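Notes from the port talks

Well, I've finally read the whole shipping agreement between Vukport and Rarnbridge (all those annexes!) and I have opinions. The short version is that the two cities will share a freight terminal from February, and each side gets a seat on the board that sets the fees. 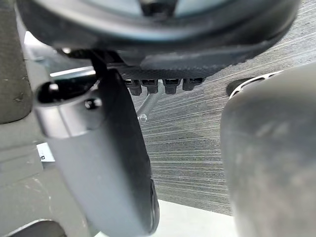
What got me was how little of it is about ships. Most of the pages deal with who pays for dredging, and the deal runs for 10 years before either side can walk away. I think that's a long time to be tied to a neighbour you were suing a little while ago, but the mood at the signing was friendly enough.

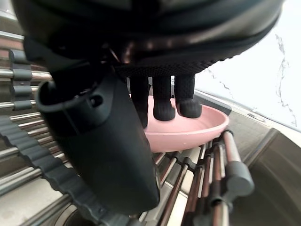 Hayat, the smaller partner up the coast, has been given observer status, so its people can sit in and speak but can't vote. I spent an evening going through their statement line by line, and it's politer than I'd have been. They want a share of the small stuff, household goods mostly, the kind of cargo that ends up as a pink bowl on somebody's dish rack, and they reckon their labour costs make them the better port for it. Fair point, I'd say! 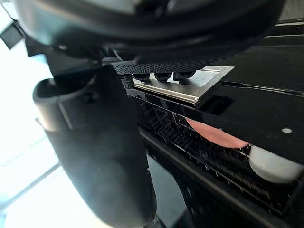 Then there's the worker exchange, my favourite part. Up to 2000 dock workers can cross over each year without a new permit, and their training counts on both sides. The unions wanted more, naturally, and they'll be back at the table for the first review. 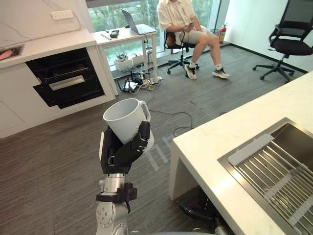 Does the deal cover the ferry to Ulia?

The ferry stays under the old treaty, so fares and sailing times don't change. I'll have more on the dredging bill next issue, once I've been through the costings.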